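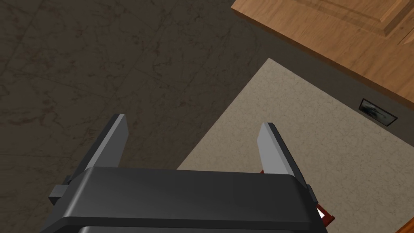
The first thing anyone in a shared workshop asks is why you don't just buy a finished robot, and the builder behind Jara has heard it enough to laugh before the question is over. "Because then I wouldn't get to build it!" she says. "And I'd never have learned what a wrist joint does when you get one sign wrong."

Jara is a two-armed household robot, and at the moment it lives mostly in software. She works on it at Citness, the shared workshop in Skinodthorpe, and at home on the kitchen bench when the workshop is closed. The house it moves through is simulated too, with rugs, cupboards and a good many doors.

"I love the doors," she says. "A door looks so easy. You grab the handle, you push it down, you walk through. Then you try to write that out for two arms and a body that has to get out of its own way, and you're at it until midnight, grinning."

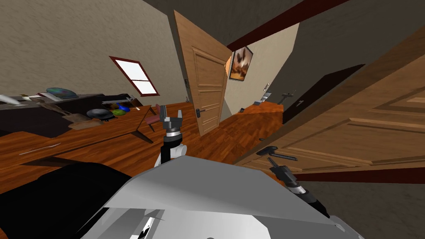
She keeps a logbook of every run, and since September it has grown to 2389 entries. Of those, 1847 are doors. Lever handles come first, with round knobs parked for later, and she changes one setting at a time so she can tell what did the work. A batch is 100 attempts, started before tea and read over breakfast.

The grippers are plain parallel jaws, two fingers that open and close. Friends at the workshop keep urging her towards a full hand with a thumb. She isn't tempted yet. "Two fingers will get you a long way around a kitchen. I want to find out exactly how far before I add more things that can break."

The control code runs on a little framework of her own called Nosness, which she rewrote over the summer holidays and is still rather proud of. It lets her swap the simulated arms for real motors without touching the rest, or so she hopes. The first real arm is half assembled in a tub under her bench, with 24 printed parts done and the elbow still to be redrawn in a tougher plastic.

"The elbow's my favourite bit," she says. "I've got the new drawing open at home right now."

Last updated: Thursday, February 2, 2023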